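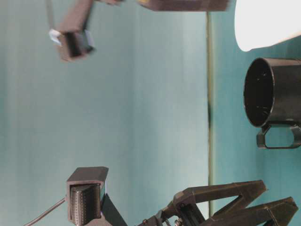 The Pludivico two-finger gripper is the one we get asked about most, usually by people who have already bought something cheaper and would like to stop picking things up off the floor. We keep one in the shop and run it against whatever is lying around, and the first thing anyone wants to see it handle is a mug. A matte black one, like the mug here with its angular open handle, makes a decent test. It gives the camera very little to work with, and the handle leaves you a choice between a sensible grasp and an ambitious one. The fingers are boxy and the pads have a pattern of small raised dots, and most of what you are paying for is in those pads.

What you get
One gripper, two fingers with pads fitted, a spare pair of pads, a cable, a bag of screws with more screws in it than the gripper needs, and a mounting plate. The plate fits the Brurkach arm directly. For the Mnguni arm you will want the adapter, sold separately, for reasons the manufacturer has never shared with us.

How it compares
We tried it next to the Skandis, the other gripper in this price range. The Skandis closes faster and looks better in a brochure. It also has smooth pads, and smooth pads on glazed ceramic are a hobby of their own. Over 22 lifts of the same mug, the Skandis let go of it 10 times. The Pludivico let go twice, and one of those was Radek Paulík leaning on the keyboard.

On soft things the order flips. The Skandis is gentler on sponges, bread rolls and cloth, and the dotted pads will leave a print on anything that takes one. If your work is mostly folding towels, buy the Skandis – we sell that too.

Speed and cameras
At full speed the fingers are a smear in any ordinary camera image. If you are recording for training or for inspection, either shorten the exposure or slow the arm down. We run ours at 15 percent for the approach and let it go faster once it is holding something. A dark gripper under bright lights also tends to confuse auto exposure, and anything white nearby will blow out. Lock the exposure by hand before you start.

Pads
They wear. Ours lasted almost 2000 grasps before the dots at the fingertip went flat, and we noticed because the mug started to turn in the grip on the way up. Changing a pair takes a small hex key and some patience. Wipe them with a damp cloth and leave the solvent in the cupboard.

Before you order
Check your arm's payload with the gripper on it. The lighter Mnguni model will carry the Pludivico perfectly well, provided you never ask it to carry anything else. The controller box is not included and the older Brurkach one needs a firmware update first, which Radek can talk you through by phone, mornings only. The next batch arrives in July.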